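Sheet metal

Sheet metal is metal that has been rolled out thin and flat so you can cut it, bend it and join it into things. I've kept this entry in everyday words, as I did with the ones on solder and wire, and I'll put in my own two pennies' worth as I go. If it gets much thicker than the side of a toolbox, most people start calling it plate, and if it gets as thin as a sweet wrapper it's foil. The line between them moves depending on who you ask (I have had this argument with Rui Seixas more than once and we have never settled it).

How it's made

You start with a thick slab of hot metal and squeeze it between heavy rollers, over and over, until it's a long thin strip. That's hot rolling, and it leaves a slightly rough, scaly skin. Put the strip through again once it has cooled and you get cold-rolled sheet, smoother and stiffer and a lot nicer to work with. Before rollers came along it was all done with hammers, and you can still see the dimples on old pieces. There's a lovely hammered pan in the little museum at Drurnness, marked 1630 on the rim, and I could look at it all afternoon!

Thickness and gauge

Gauge is the bit that trips everyone up. A bigger number means a thinner sheet, so 19 gauge is thinner than 16, and to make it worse the same number means one thing for steel and another for aluminium. I gave up on gauge years ago and just ask for millimetres.

Bending and folding

A flat sheet is floppy, but put a fold in it and it stiffens up wonderfully — try it with a piece of card. That's why trays, bins and ducts nearly always have turned edges or creases somewhere. Nima Jalali, who taught me at the Hillum evening class, made us fold 172 practice corners before we were let near a proper job, and my thumbs have not forgiven her. Each bend needs a small allowance too, as the metal stretches a touch on the outside of the curve. Forget that and your box comes out the wrong size. Mine did, twice.

Joining

Rivets, folded seams, spot welds, solder, screws. I'm fond of a folded seam myself, where two edges hook over each other and get hammered flat, and a lot of the old roofs in Zirkville are held together that way.

Finish and wear

Bare steel rusts, so it's usually painted or dipped in zinc. Paint looks smarter to begin with but it scratches and rubs off where things slide against it, and after that damp can get at the steel underneath. A rub down and a fresh coat will sort out most of it. Zinc goes dull and blotchy with age and carries on doing its job. 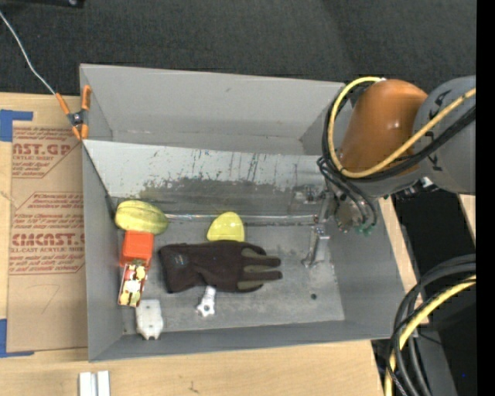 Grey metal bin with sloping inner panel, showing scratches and worn paint.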